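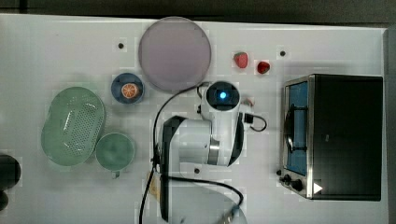
Keeping berries from going fuzzy

I used to toss half a box every week, so now I do the vinegar thing and I'm never going back! One part white vinegar to three parts cold water, a quick swish, then rinse well. Dry them properly (I spread mine on a dish towel and go do something else for an hour) and put them in a lidded container lined with a paper towel. Leave the green tops on until you eat them.

Oranges are easier. Mine live in the crisper drawer, no bag, and I grate the zest into a little jar for the freezer before I peel one. Great in pancakes, and even better in February when everything tastes like soup.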